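Home > Play Kitchens > Fluris Market Garden > Manuals > Section 3

Filed under: Pretend Food, Set-Up & Care

FLURIS MARKET GARDEN
Section 3: The Carrot

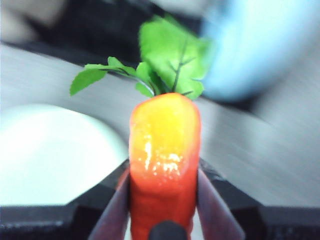 Fig. 3. Carrot, leaves fitted, crown up.

Read Section 2 (The Crate) first. The carrot will go together perfectly well without it, but you will then have a carrot and no crate, and a child standing next to you asking about the crate.

3.1 Before you start

Find the bag marked C. It holds the carrot body and the greens. The greens ship separately because they travel badly, and the body ships with them because we ran out of letters.

The body is one molded piece of plastic, yellow near the crown and deepening through orange to a reddish orange lower down. The yellow end is the top. Customers write in every spring to say their carrot has faded. It came that way.

3.2 Fitting the greens

1. Stand the body on a table, yellow end up. If it rolls, it is lying down.

2. Shake out the greens. They will look like something found under a couch cushion. Run the stalks between your fingers until they agree to straighten.

3. Find the 2 pegs at the base of the stalks and line them up with the holes in the flat top of the carrot.

4. Push down at the base of the stalks. Pushing on the leaves bends the leaves and accomplishes nothing else. You should feel a click. On the Nononard edition you should feel a click and then a second, smaller click, and we have given up trying to find out what the second one is.

5. Fan the large leaf cluster up and out. The smaller sprig goes off to one side on its own stalk. Which side is up to you. Gun-woo Um, who shaped the original, likes it on the left and has been gracious about the rest of us.

6. Leave the short leaflets near the crown alone. They are short on purpose.

NOTE: Leaves that won't stand can be dipped in warm tap water, bent into shape, and held there while you count to whatever you have patience for. Repeat if they flop.

CAUTION: Keep the greens away from hair dryers, stove tops, and the dashboard of a parked car. Floltthorpe customer service has a drawer of leaves that met a dashboard. They are no longer leaf-shaped.

3.3 Planting and pulling

1. Set the garden tray on the floor. A table works until the first enthusiastic harvest.

2. Lower the carrot into any of the 3 deep holes, greens up. The shallow holes are for radishes. A carrot in a radish hole falls over, and somebody small will take it personally.

3. Press gently until the carrot sits snug.

4. To harvest, grip the orange part just under the crown and pull straight up. Children will grip the leaves, as anyone would. The pegs put up with a fair amount of this, but if the greens come off in a fist, go back to 3.2, step 3.

CAUTION: Not food. The carrot is glossy, hard, and tastes of nothing, and we are told this has not stopped anyone. Check it for cracks now and then and throw it out if you find one.

CAUTION: Loose greens are not suitable for children under three. Don't give them the bag, either.

3.4 Cleaning

Wipe the body with a damp cloth and a drop of dish soap. The faint ridge around the lower part is where jam goes to live, so take the cloth all the way around. Rinse the greens under the faucet and shake them over the sink.

Do not put the carrot in the dishwasher. The Yeo play plates in the same range are dishwasher safe, and we understand that this seems unfair.

3.5 If something is wrong

Carrot won't go into the hole: there is already something in the hole. Look for coins.

Carrot won't come out: turn it a little as you pull. Do not fetch pliers.

Greens point backward: the pegs are reversed. Pull, turn, push.

Greens missing entirely: try the dog.

Continue to Section 4 (The Radishes).

Floltthorpe Toys | Contact | Spare Parts | Back to top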